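Undow (humanoid robot)

Undow is a full-size walking humanoid put together at Grilatby, a shared workshop, by Genowefa Cieślak and Sabina Nanayakkara. It began in September as a pair of legs and grew upward from there – a wonderful way to build a robot!

Design

Silver shell panels cover the torso, arms and legs, with black joints between them. Each hand has several fingers, and the wiring runs outside the body, down the back and past the hips, so any cable can be swapped without opening a shell. Cieślak wrote the balance software, called Callow, which corrects the robot's posture 500 times a second.

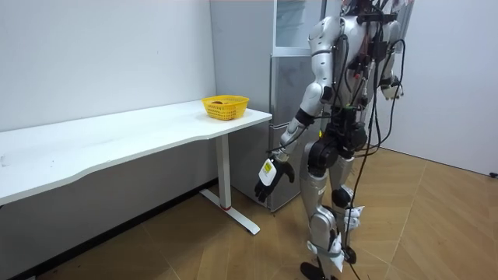

Desk trials

Reaching work takes place at a long white desk, with a yellow basket as one of the targets. A set is 100 reaches, and the best set so far had 65 clean grasps – a thrilling score for a home-grown hand. A lighter forearm, Vaher, is next.

Contact Grilatby | Page last edited 2024-01-27 | Back to top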